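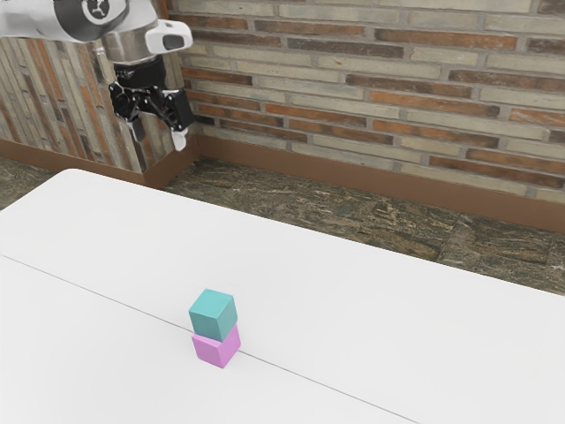
Two stacked cubes, teal over pink, on a white table.

Review: Lorivetti Stacking Cubes, Classroom Set

Equipment Review Service, Early Learning Section

The Lorivetti classroom set is a collection of 91 plain cubes intended for children in preschool and the first two years of elementary school. It was placed in two kindergarten rooms in January and remained in daily use through the end of the term. This review covers the cubes, the storage bin and the printed teacher guide. The optional lesson cards are sold separately and were not assessed.

Contents and first impressions

The set arrives in a single carton with the bin already assembled. All cubes are the same size, which simplifies sorting and cleanup but limits the range of structures that children can attempt. Teachers who have worked with the Dimach graded blocks, which come in four sizes, will notice the difference at once. Edges are slightly rounded. One cube in the review set had a rough corner and was replaced by the supplier without charge.

Colors are solid and easy to tell apart in ordinary classroom light. The guide uses color names throughout, and several of its activities depend on the child hearing a name and finding the matching cube. Teachers of children with color vision differences should plan to adapt these pages. The guide does not mention the matter, and the section considers this a significant omission.

Use in the classroom

Children in both rooms took to the cubes quickly. Free building was the most common activity, followed by pattern rows and simple measuring. A tower of eight or nine cubes stood reliably on a firm table. On carpet, towers rarely passed five, and teachers soon moved the bin next to the low tables.

The measuring activities are the strongest part of the guide. Children lay cubes end to end beside a book, a shoe or a shelf and report the length in cubes. Recording sheets are clear and may be copied freely. The counting games are weaker. Two of them, including one titled the Erdős Game, ask for more reading than most kindergarten children can manage, and the rules run to a full page.

Noise was raised by both teachers. A falling tower on a bare table is loud, and the neighboring class could hear it. A thin felt mat solved most of the problem - the Lorell mat already in one room was suitable - but it should be budgeted for if the school does not own one.

Care and storage

The cubes wipe clean with mild soap. Light scuffs appeared on the corners by the end of the term, with no chipping. The bin is less satisfactory. Its lid bends when lifted from one side, and by spring it no longer closed fully in either room.

Price

The set is listed at $200, with a discount on orders of three or more. The larger school package, at $585, includes four bins and a second copy of the guide.

Recommendation

Recommended for kindergarten and first grade, with reservations concerning the bin and the counting games. Schools that already own a graded block set will find limited added value.

Rating: 4 out of 5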